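Chapter 6
Gathering Examples

Learning objectives
After working through this chapter you should be able to plan a collection session, write a task sheet, and decide which recordings to keep.

6.1 Where the examples come from

A learned controller is limited by the examples it is given. In Chapter 5 the examples were treated as a finished table of inputs and outputs. In practice each one has to be produced by a person doing a task, and the way the task is set up affects what the system can learn from it.

Two methods are in common use. In the first, an operator steers the robot itself from a distance. In the second, the operator holds a pair of grippers and does the task directly, and the motion of the grippers is recorded. The second method is faster -- the operator feels the contact with each object -- but some recorded motions will fall outside the reach of the arm that must later copy them. These have to be found and removed.

The running case in this chapter is the Drimia set, a collection of 2,000 tabletop recordings made with hand-held grippers. Of these, 600 involve soft or flexible items. Soft items are harder to label than rigid ones. A block has a position and an angle; a bag has neither in any simple sense, and its shape changes when it is pressed.

6.2 The work surface

A plain, pale covering makes most objects easier to separate from the background. Clear plastic is the usual exception. The starting layout should be varied between recordings, including the order of the objects and the way each one faces. An organized layout that never changes will be learned along with the task.
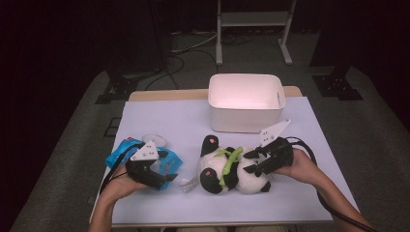 Figure 6.1 Two hand-held grippers in use on a covered table. The left gripper is pressed onto a blue plastic bag; the right is beside a plush panda lying on its side.

6.3 Rejecting recordings

In the Drimia set, 73 recordings were rejected at first review. Rejected files were kept in a separate folder with the reason noted -- Exercise 6.4 makes use of them. We begin with the most common fault, a gap in the tracking of one gripper.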